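Print this article | E-mail to a friend

In defence of the slow build
By Shona Faulkner, May

I've spent 13 weeks of evenings on a robot arm in our shared workshop at Trarthorpe, and for most of them I haven't touched a screwdriver. The bench next to mine has a lovely half-built arm on it, all cable ties and optimism, and its owner thinks I'm dodging the real work. I reckon I'm doing it.

My view, for what it's worth, is that home builders should spend far longer in simulation than we do. I blew 36 dollars on a servo last winter by driving it into a vice – one wrong sign in the code – and I sulked for days. On screen the same mistake costs me a cup of tea. 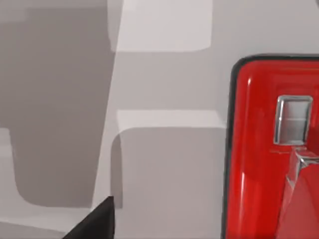 How good does a simulation have to be before it's worth using?
Good enough to get your reach and your joint limits right, which for a hobby arm mostly means measuring your own parts carefully. Fancy surfaces can wait.

Plain grey shapes do me fine for most of it, though I'll admit I'm fond of the shiny red bit. I ran roughly 1000 practice reaches before I'd even priced the motors, and I changed my mind about the fingertip more often than I'd like to say. Try doing that with a printer that takes all night per part!

The blokes over at the Plenmont shed say you learn more from broken plastic. Maybe so, and friction will still make a fool of me when I bolt the thing together. I'd just like to arrive at that bench with my budget intact and my thumbs unbruised.

Contact us | Copyright Treloar Makers' Newsletter | Back to top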